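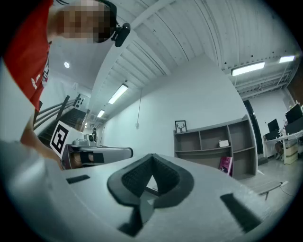 Red shirt, hand-held grippers

Which Varma novel first?
Lakshmi Krishnan
My book club has picked Varma for August and I'm quite lost, as there are so many! I do love a family saga, but Mumolari is 1071 pages long
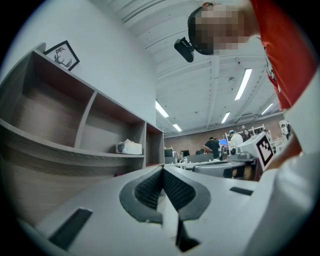
and I only get a bit of reading done at bedtime, bless me. Is there a gentler one?

Hema Iyengar
Oh, do try Irex, my dear. It's 151 pages and the two sisters are lovely company (I cried on the bus).

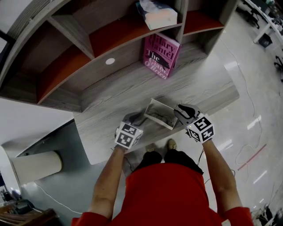 Tharun Kurup
Mumolari. Skip the first 90 pages.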